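Berkar – packing week, the gallery

Quick page, no time for a proper write-up. We are moving the Berkar workshop out of the old rooms on Plesisine and into the new unit, and people kept asking how the packing is going. So, pictures. Plus notes on what went in what, mostly so we can find it again at the other end.

Rules we started with: heavy stuff in small boxes, light stuff in big ones, everything with a scratchable face gets plastic first. Held up till Wednesday. After that whatever fit.

Supplies, for anyone doing the same. One roll of white plastic sheet, the soft kind. Paper tape, two widths. A stack of flat boxes from Plokex, who were quick and didn't charge for the broken bundle. Marker pens – buy more than you think, they walk. Old towels for corners. We ordered 1000 stick-on labels, which was silly, but the small pack was nearly the same price.

Order of rooms: back shelves, long bench, front counter, kitchen corner last so there's still coffee. The kettle does not get packed. Kettle rides up front in the van with a seat belt on if needed.

Back shelves went fast. Mostly tins, jars of screws, the drawer of odd hinges that has survived every move so far. Tins got rolled in newspaper, lids taped down. Should of taped the jars too, learned that one on the stairs.

The bench took most of a day. Everything on it had a cable and every cable was under something else. Cables coiled, bagged, bag taped to the thing it belongs to. Please do not start a "misc cables" box. There is already a misc cables box. It's from the last move. 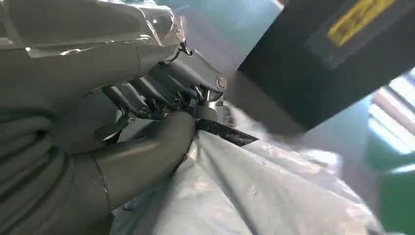

White plastic sheet, wrapping stage. Soft stuff, creases the second you touch it.

More on the sheet while I'm here – cut it longer than looks right. First few pieces came up short and we ended up patching with scraps, looks awful, works ok. Fold the end under, don't scrunch it. Tape onto the plastic and never onto the thing itself, the glue comes off on dark surfaces and you'll be rubbing at it for a week. Leave a little tab on the tape so whoever opens it isnt going in with a knife.

Boxes with plastic-wrapped things in them get a W on two sides and the top. Boxes without, no W. If it has a W, nothing goes on top of it. Somebody put the paint on top of one anyway. Paint is now on the floor, lids on, fine.

Front counter: receipts binder, the good scissors, the bad scissors, stamp pads, the little Mamo scale. Scale went back in its own box with the foam, for once we had kept the foam. Binder is coming in the car, not the van. Same for the keys and the order book.

Things we found: a tape measure (the missing one), a second tape measure (nobody's), half a pack of sandpaper stuck to the bottom of a drawer, a birthday card that never got sent. Card is on the windowsill if you think its yours.

Things going, free, come and get: 2 metal shelf units, bit bent but they stand. Thick cardboard tubes. A box of picture frames with no glass. Bring your own hands, we can't carry it down for you this week.

Still to do as of tonight: top cupboard, the wall hooks, the rug, sweeping. Fridge needs emptying and defrosting before it travels so eat the olives please. Boxes stop at 30 per trip, the van is low at the back and the ramp at the new place is steep. Small loads, more trips.

Door is open from 9 if you want to help tape. Park on the side street, front has to stay clear for loading. Wear shoes you dont like.

Next gallery when we're unpacking, or when I find the box with the charger in it.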